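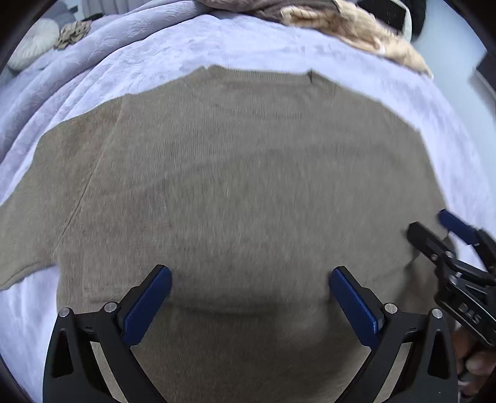 Taupe-brown crew-neck sweater, laid flat. 

Ticket 1521
Project: Drerwood storefront
Component: product gallery, image layer
Status: Resolved, pending release
Severity: 3

Summary
Product photos on the detail page load at full size but stay blurred after the placeholder should have been swapped out. Reported on the knitwear category first. Reproduced on other categories the same morning.

Environment
Front end: Prundside theme, current branch
Image service: Trudard
Affected: desktop and mobile, all supported browsers
Not affected: category listing, cart thumbnails, printed invoices

Steps to reproduce
Open any product detail page with an empty cache.
Scroll down to the reviews before the main photo has finished loading.
Scroll back up.

Expected: sharp photo, no filter.
Result: photo stays under the blur filter until the window is resized.

Log

09:10 Confirmed on staging. The network panel shows the full-size file arriving with status 200. The img element has the right source. The computed style still has the blur filter on the wrapper. The file is fine; the class change is missing.

09:35 Disabled the Trudard format conversion to rule it out. No change. Turned it back on.

10:05 The wrapper loses its "is-pending" class in a load handler. The handler is attached from inside an intersection observer callback, when the wrapper enters the viewport. If the file finishes while the wrapper is off screen, the load event has already fired by the time the handler is attached. Nothing removes the class after that.

10:20 Resizing the window fixes it by accident. The resize code rebuilds the gallery and attaches the handler before it sets the source.

10:50 Checked history. The observer was added in Prundside 22 to cut requests on long pages. Before that, handlers were attached at page start. The native lazy loading attribute was left in place at the same time, so two mechanisms now decide when the photo loads, and they use different distances from the viewport.

11:30 First attempt: test img.complete before attaching the handler. This clears the stuck blur in Chrome and Firefox. In Safari the fade starts before the photo is decoded and there is a white flash. Not acceptable for release.

13:15 Second attempt: call img.decode() inside the callback and remove the class when the promise resolves. If it rejects, remove the class anyway and write a warning to the console. No flash in Safari. A missing file now shows the alt text on a plain background.

13:40 Removed the native lazy loading attribute from the gallery template only. The listing template does not use the observer and keeps it.

14:25 Customer's test store, Doãn, still shows the fault with the patch applied. The gallery script there is served from an old cache entry. The accented character in the store name is encoded differently in the purge request and in the cache key, so the purge matches nothing and still returns success. Purged by full path. Fault gone.

14:45 Opened a separate ticket for the purge encoding. Not a blocker for this one.

Regression checks
Back and forward navigation: pass
Reduced motion setting: pass, fade skipped
Zoom overlay: pass
Script disabled: fail, photo stays blurred. Same as before the patch. Moved the initial class out of the template and into the script. Retest: pass.

Open items
Add an automated test that delays the observer callback until after the load event.
Update the theme notes for stores with a copied gallery template. They will not get the fix through the normal update.

Workaround until release
Set galleryBlur to false in the theme settings and purge the cache.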